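Workshop Forum > Grippers and end tools > Maintenance

Topic: Finger pad covering is fraying on hand-held gripper, replace or trim?

kettu_9
Posted 30/03/2020
Hello all. I look after one hand-held gripper with the parallel linkage, four arms and brass bushings. Since February we use it every day for grasping household objects, mostly a hairbrush with wooden pins. The controller log says 872 closings on this set of pads. Now the covering of one pad is torn a little at its top edge, and on the handle I see a small gap at the lower end of the same pad.

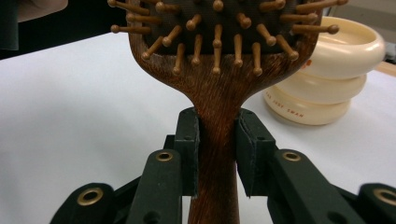 I have the Lahtinen pad kit in the drawer, but it needs the glue to rest overnight. My question is if I can trim the loose fibers and continue, or must I change both sides together?

Flilside
Change both. If one pad is new and the other is pressed thin, the handle will sit off center and you will look for the error in the calibration for two days. I did this mistake already.

sollulora_bench
I don't agree. A gap at the lower end is an angle problem, and a new covering will not cure it. Check the play in the bushings first. Hold the pad, push the arm sideways, and if you feel a click, the pin is worn. I would trim the fibers and leave the pads in peace.

kettu_9
Thank you both. I pushed all four arms. No click on the left, almost nothing on the right. I will still measure it.

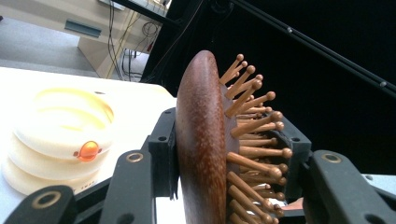
Grip force was at 125 on the controller scale, the value I took over from the person before me. Maybe it is too high for this job. When the brush is taken by the head, one finger has the smooth wooden back and the other one has only the pins with their ball tips, so the two sides do not get the same kind of contact. I think such a grip can pull at the covering more than the handle does.

Ulidon
This is a good point. Ball tips catch in fuzzy material. Lower the force in small steps and write down each value — do not jump. And please take the brush by the handle when you compare, or the numbers say nothing.

sollulora_bench
Lower force, yes. But then the brush can turn in the fingers. I prefer a thin rubber covering and the same force.

Flilside
Rubber leaves marks on a glossy finish. We went back to fabric after nine days.

kettu_9
I decided to change both pads tonight and to keep the old ones in a bag. The order I will follow, please correct me if something is wrong:

1. Power off, open the fingers by hand, remove the pad screws.
2. Clean the old glue with alcohol, let it dry.
3. Glue the new covering, fold the top edge over to the back side so it cannot fray again.
4. Mount the pads, close on the brush, look from the side if it stands upright.
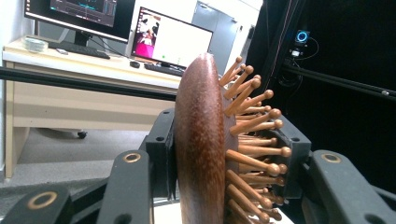 5. Set the zero position again and save it.

Ulidon
Put step 5 before the test grip. The new covering is thicker, so the old zero is wrong when you close the first time.

kettu_9
Correct, I change the order. I will write the force values here when the glue is dry.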